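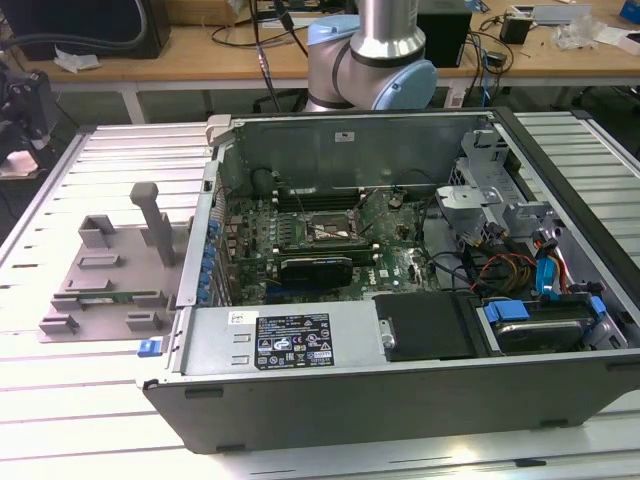
How do I know if a stick of RAM is seated properly in an old desktop?

Push until the latches snap up into the notches by themselves. If you're closing them with your fingers, it's not in all the way.

Obed Dankwa: I do mine with the tower on its side so I'm pressing straight down — way easier on the wrists! Line the notch up first, then one thumb on each end.
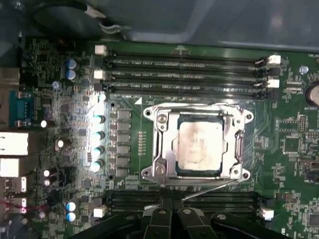
Give the gold contacts a wipe too if the stick's been in a drawer (mine sat in one since December). And if you've had the cooler off, clean the dried paste off the processor and put fresh stuff on before you power up, or it'll cook.

Waltraud Eder: mine beeped at me until I swapped slots. No idea why, sorry, but worth a try?

Last updated November 9, 2021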